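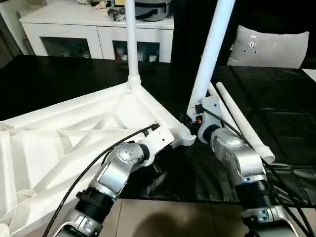
*Abugri Technology Reports, Vol. 5, No. 11*

# Two arms and a stool: our visit to the Sanero open day

Our group picked "machines that put things together" as the project topic back in September, and until this visit everything we knew came from videos. Most of those show car plants, with huge orange arms behind fences doing the same weld all day. Sanero does something much closer to home. Their Vorex set-up has two arms working over a table, and the job on the day was fitting the legs to a white plastic base, the kind of flat-pack job most of us have sworn at on a bedroom floor!

We were allowed 70 minutes, and we used every one of them.

## What we wanted to find out

We had written our questions on the train. The main one was why you would use two arms at all. A leg is just a tube with a thread on the end, so surely one arm could pick it up and twist? It took a few minutes of watching to see how silly that was. The base is light, and if you push on one corner the whole thing slides off across the table. One arm has to keep hold of the base so that the other has something to push against. People do this without thinking (I tried it at home with a jam jar and one hand, and it really is hopeless).

Our second question was about getting the thread started. Anyone who has crossed a thread knows the feeling, when it goes stiff after half a turn and you have to back it out again. The arms have the same trouble. The leg must stand straight over the socket before the turning begins, and a long leg makes this harder, as a tiny tilt at the bottom becomes a big lean at the top.

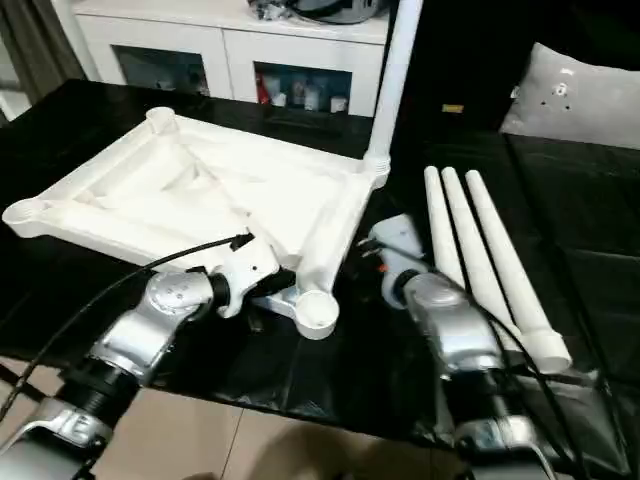

*Photo: Sanero / Podau workshop*

## How the job goes

The order of work was easy to follow once it had been explained to us. The base goes down with its sockets facing up, and the legs lie next to it on the right, where the right arm can reach them. The left gripper takes the rim. The right one picks up a leg, swings it upright, brings it over a socket and starts to turn. The wrist can only go so far round before it has to let go, come back and grip again, so there is a sort of shuffle to it, turn and release, turn and release. I found that part lovely to watch.

It is slow. I think some of us expected it to be quicker than a person, and it was nowhere near. Then we were told that the team had logged 512 leg fittings before the open day, including the bad ones, and that the bad ones are kept and studied just as closely. We had a long talk on the way home about how we throw away our own failed tests and only write up the tidy ones. We have changed our logbook because of that.

The best part for me was seeing how much depends on the grippers. They are plain little jaws, and they have to hold a round, smooth leg firmly enough to turn it. Too soft and the jaws slip round it. Our own cardboard and servo gripper slips nearly every time, so we asked lots of questions about this and came back with a page of notes on jaw shape and padding.

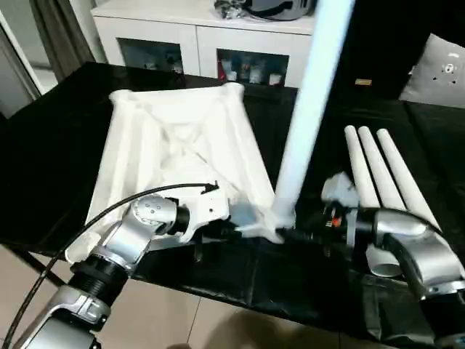 Mawuli Mensah told us that the hardest thing to teach is when to stop turning, and that a leg which looks finished "can still have half a turn left in it". You can feel that with your fingers, he said, so he would start any student project with touch and leave speed for much later.

## What we are doing next

We had planned a one-armed model. We are now building a second arm, a very simple one, whose only task is to clamp the workpiece and stay still. It needs one servo and a good deal of hot glue.

We will also test three jaw linings on the same length of plastic pipe: bare card, rubber band and a strip of bicycle inner tube. Each lining gets the same number of tries, and every slip goes in the logbook with a note of where the jaws were holding. The inner tube is my bet, though the rest of the group say rubber bands.

Results will go in the next report, along with the wiring diagram we still owe from the last one.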